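NONDGATE AUTOMATION SUITE
Cell Maintenance Group – Minutes

Meeting opened at 10.15. Present: the cell supervisor (chair), the maintenance lead, the simulation engineer and the stores representative. Apologies were received from the safety adviser.

1. Minutes of the previous meeting
Agreed as a correct record. The action on spare joint caps was carried forward to December.

2. Condition of the Piston cell
The maintenance lead reported that the arm had completed 3178 cycles since the last service. Pedestal bolts had been checked and the base joint re-greased. A slight drift at the wrist had been corrected by resetting the zero position. The simulation engineer confirmed that the cell model had been brought into line with the new settings, including the position of the rack and the boxes on either side of it. 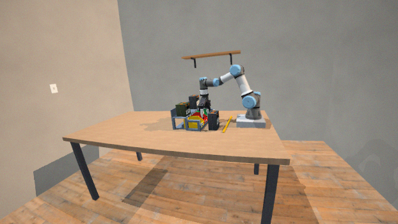
The group discussed the height of approach. The current setting of 70 mm above the rack was thought to be sufficient, but the maintenance lead asked that it be tested again at reduced speed before full running was resumed. This was agreed.

Action: simulation engineer to repeat the approach test in the model and report the result.

3. Gripper alignment
The Timico gripper had been returned to the cell after a change of finger plates. The Chatzigeorgiou checking procedure, adopted earlier in the year, calls for 108 closing movements without a load, followed by a trial at the rack. The first part had been completed with no fault recorded.
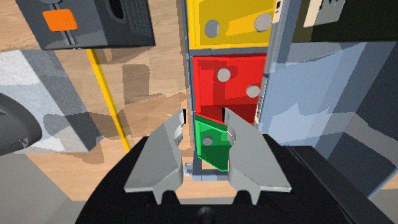
Members considered whether the trial should begin at the lowest position or the highest. The maintenance lead favoured the lowest, as any error in finger angle would be easier to correct there. It was noted that the panels stand one above another, with green below red and yellow at the top, and the chair asked that this order be written into the procedure so that results can be compared by colour. The simulation engineer asked for the finger positions to be logged at each step – the present log gives only the final value.

Agreed: the trial to start with the green panel. 3 attempts to be made at each position.

Action: maintenance lead to amend the procedure.

4. Stores
One set of finger plates remains in stock. A further set is to be ordered. The old plates are to be kept until the trial has been signed off.

5. Any other business
None. The meeting closed at 11.05.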